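Drodero Long Handle Grout Brush Set
Home > Floors > Tile and grout care > Brushes

In stock. Sent out the next working day if you order before 2 p.m.

Hello, Pauline Naylor again. If you've bought a mop from me before you'll know I can go on a bit, so the measurements are all further down and you can skip to those. For everybody else, this is the brush set I use on my own kitchen and hall floors, and the one I recommend more than anything else in the shop.
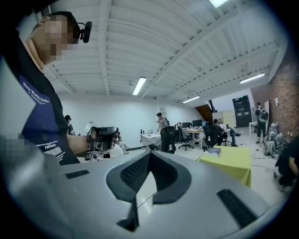
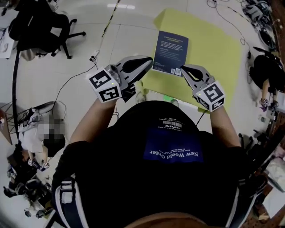 I used to do my grout with an old toothbrush, on my knees, with a cushion that kept sliding away from me. A whole kitchen took me two evenings and I felt it in my back for the rest of the week. Then Ieva Eglītis, who does the buying with me, put a Drodero sample on my desk in February and told me to take it home. I did the hall standing up while the tea was cooking and I've never gone back to the toothbrush (except for that awkward bit behind the loo, where I'm afraid it still wins).

What's in the box

One pole in two sections, with a foam grip at the top
One narrow V-shaped brush head, stiff bristles, for the grout lines
One flat brush head, softer bristles, for the tiles themselves
One short handle for skirting edges, steps and shower corners
One hanging loop

There's no cleaner in the box. People do ask, so I've put the ones I like further down.

Measurements

Pole, both sections joined: 900 mm
Short handle: 290 mm
Weight with pole and narrow head fitted: 708 g
Bristles: nylon, both heads
Fitting: push and twist, the same on both handles

If you're tall you may find the pole a touch short. Ieva is a good head taller than me and says she stoops a little with it, so she adds the Rovent extension, which fits the same twist collar. I find the pole on its own just right. It isn't sold with the extension and I didn't want to make everybody pay for a bit of tube that half of you would leave in the cupboard.

How I use it

Sweep or vacuum first, properly, right into the corners. Grit under a stiff brush will scratch a shiny tile and you'll see it every time the sun comes in. Then wet a patch the size of a doormat with your cleaner and leave it alone for ten minutes. This is where I used to go wrong! I'd pour and scrub straight away and wonder why my arms hurt so much. The cleaner does most of the work if you let it stand.

After that, put the point of the narrow head in the line and go back and forth with short strokes. You don't need to lean on it. If the bristles are splaying out sideways you're pressing too hard, and they'll wear out on you. Swap to the flat head for the tile faces, then mop up the dirty water before it dries or it'll settle straight back where it came from. I use two buckets, one for clean water and one for horrible.

For the line along the skirting board I take the pole off and use the short handle sitting down. Same in the shower.

Which floors is it all right on?

Ceramic and porcelain, yes, any finish. Quarry tiles, yes, and they come up beautifully. Slate is fine with the soft head. Marble, limestone and travertine I'd keep the narrow head well away from - use the flat one and a cleaner made for stone, and please no vinegar, whatever your neighbour tells you. On painted or freshly coloured grout, try a bit behind the door first. New grout needs time to harden before anything stiff goes near it, so ask whoever laid it.

It won't fix grout that's crumbling or missing. If you run a fingernail along the line and it comes away like sand, you need some raking out and regrouting, and I'd be taking your money for nothing.

Cleaners I'd put with it

For an ordinary kitchen floor, the Clarkon alkaline floor cleaner, a capful in half a bucket of warm water. It smells of very little, which I like. For greasy patches in front of the cooker I use it stronger and leave it longer. In a shower with limescale you want the Venckus descaler instead, with the window open, and rinse it twice. Don't mix the two, and don't put either of them with bleach.

Once it's all clean and has had a full day to dry, think about a sealer. It's a dull job with a little brush but you'll get much longer between scrubs. I did my kitchen and then ran out of patience before the hall, and you can tell which is which.

Things people grumble about

We've had 2,241 orders for this set now, so I've heard most of the complaints. The twist collar is stiff when it's new. It does ease up, and a wipe of washing-up liquid round it helps. The foam grip marks if you stand the pole in a bucket upside down (guilty). The narrow head is the first thing to wear, so I keep spares, sold singly or in pairs. A couple of you have said the hanging loop is flimsy, and I agree with you, it is. I've hung mine on a hook by the collar.

Looking after it

Rinse both heads under the tap, shake them out and leave them bristles down to dry. Don't store the pole with a wet head fitted or the collar gets gunky. The heads aren't meant for the dishwasher - I tried one and it came out shaped like a banana.

Postage and returns

It comes in a long, thin box that won't go through a letterbox, so give us a safe place at the checkout if you're likely to be out. If you change your mind, send it back unused within 30 days and I'll refund the set. If something's cracked or missing, email me a quick note with your order number and I'll post the part. No need to send the whole thing back.

Goes with

Drodero spare narrow head, single or pair
Rovent pole extension
Clarkon alkaline floor cleaner
Venckus bathroom descaler
Kneeling pad, green or grey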